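How Do You Shop for a Robot?

Have you ever saved up for something really big? Maybe a bike, or a game, or that enormous box of colored pencils with the good sharpener in the lid. If so, you already know a lot about how grown-ups buy robots, because it works in very much the same way. There is a jar (usually a bank account, but let's call it a jar), there is a wish list, and there is always somebody asking, "Are you sure that's the one you want?"

Let's follow one workshop through its robot shopping, from the first idea to the day the box arrives. The workshop is called Clondura, and it is a small, busy place where tablecloths, napkins, plates and bowls are cleaned and put away after parties. Miklós Vida runs it. He likes lists very much, and he has a pencil behind his ear nearly all day long, sometimes two when he forgets about the first one.

Step one: What is the job?

You might think that robot shopping starts with looking at robots. Miklós would love that, and so would I! But the first thing he did was sit down with a cup of tea and write out all the jobs that needed doing. Fold the napkins. Stack the plates. Pick up a cloth when somebody has dropped it on top of the dishes. Carry the heavy crates. Wipe the table.

Then he went down the list again and put a star next to the jobs a robot arm might help with. Carrying heavy crates didn't get a star, as a cart with good wheels can do that for a lot less money. Picking up cloth did get a star, and then a question mark, and then a second question mark.

Why the question marks? Well, try a little experiment. Put a wooden block on a table and pick it up with just your thumb and one finger. Easy! The block keeps its shape the whole time. Now do the same thing with a T-shirt. It bends and droops and hangs down in all sorts of ways, and if there is something hiding underneath, you may grab that too. Your brain and your fingers are so good at this that you hardly notice. A robot has to be taught, and it needs the right kind of hand.

Step two: Choosing a hand

A robot's hand is called a gripper, and (this surprises a lot of people) it often isn't included when you buy the arm. It's a bit like buying a doll and finding out the shoes are sold separately. Some grippers have suction cups, like the feet of a bath toy. Some are soft and squishy. Some have two fingers that open and close like a pair of kitchen tongs, and those are the ones Miklós was most curious about.

He asked two companies, Niteo and Fekete, to tell him about their grippers. Each one sent back a quote. A quote is a letter that says, "If you buy this from us, it will cost you this much." Asking for a quote doesn't mean you have to buy anything, so it's a very good idea to ask for more than one.

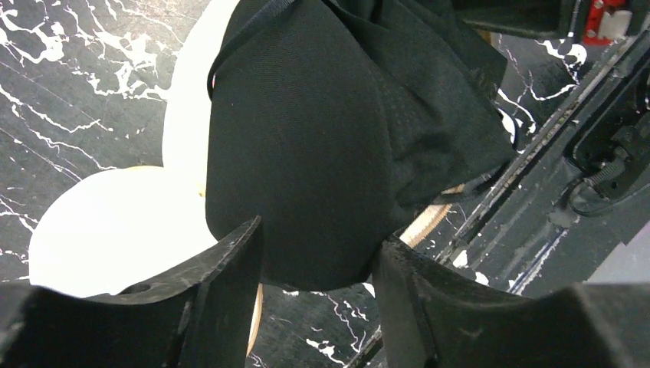 A two-fingered gripper at work with black cloth. Look for the ridges on the fingertips!

Fingertips matter more than you might guess. Run your thumbnail along the edge of a coin, if it's the kind with little grooves, and you'll feel how bumpy it is. Bumps and grooves can help a fingertip hold on to something that would like to slide away. Fingertips wear down, too, just like the soles of your sneakers, so Miklós wrote "spare fingertips" on his list and underlined it.

Color can make a difference as well. Many robots use a camera to find things, and black cloth on a dark table can be tricky for a camera to pick out, in the same way that a black sock is tricky to find at the bottom of a dark drawer. Miklós wrote down "better lamp?" A lamp is a small thing to buy, and he might have forgotten it completely if he had only been thinking about the robot.

Step three: Adding it all up

Now we come to the jar. A budget is a plan for your money that you make before you spend any of it. Miklós drew a line down the middle of a page. On the left he wrote "Must have" and on the right he wrote "Nice to have."

Under "Must have" went the arm, the gripper, a strong table to bolt it to, and the safety training for everyone who would be working near it. The spare fingertips went there too, at 119 dollars for the set, and so did the lamp. Under "Nice to have" went a second gripper of a different kind, which would be another 645 dollars, and a cover to keep the dust off, and a bright green paint job (that last one was added by somebody else when Miklós was out of the room, and he left it there).

Then there are the costs that come later. Think about a pet hamster. The hamster itself may not cost very much, but it needs food and bedding every single week, and one day it may need the vet. A robot needs electricity, cleaning, repairs, and new parts from time to time. It also needs people's time, and time has to go in the budget even though you can't put it in a jar. Somebody has to learn how to run the robot, and while they are learning, they can't be folding napkins.

Step four: Try before you buy

Would you buy shoes without trying them on? Some people do, and some people get blisters! Before making up his mind, Miklós asked for a trial. That means borrowing the equipment and giving it the real job to do, with real cloth and real plates, in the real room.

He made a chart for the trial, with a row for each kind of thing that had to be picked up: thin napkins, thick napkins, dark cloths, light cloths, and a cloth lying in a heap on top of dishes. Next to each row he left boxes for the tries. He planned 6 tries for every row, because one lucky grab doesn't tell you very much, and one unlucky grab doesn't either. If you have ever tossed a ball of paper at a wastebasket, you'll know just what he means.

At the bottom of the chart he left a big empty space for things he hadn't thought of. He says that is usually the part that fills up fastest.

Step five: Making room and waiting

Suppose the trial goes well and it's time to order. The company that delivers and sets up the equipment, which in this case is called Kurnura, needs to know all kinds of things. How wide is the door? Is the floor level? Where is the nearest plug? Miklós went around with a tape measure and wrote it all down, and it's a good thing he did, for the crate would have been too wide for the side door by the width of your hand.

Big equipment often takes a while to arrive. Kurnura said to expect a wait of 4 months, so an order placed in January would come in May. That sounds like a very long time, but there was plenty to do: clearing a corner, putting in the lamp, and learning the safety rules. Even a small arm can pinch or bump, so people need to know where to stand and which button stops everything.

Now you try!

Think of a job at home or in your classroom that a robot might help with. It could be picking up socks, sorting crayons, or setting the table. Take a sheet of paper and write the job at the top. Underneath, write what the robot's hand would have to hold, and whether those things are hard, soft, slippery or floppy. Then draw the hand you would choose.

When you've finished your drawing, make two lists, "Must have" and "Nice to have," and ask a grown-up to go over them with you. They may ask, "Are you sure that's the one you want?" Show them your lists, and don't forget the spare fingertips.

Words to know

Gripper: the part of a robot that grabs and holds things.
Quote: a letter from a company telling you what something will cost.
Budget: a plan for how you will use your money.
Trial: a chance to test something before you decide to buy it.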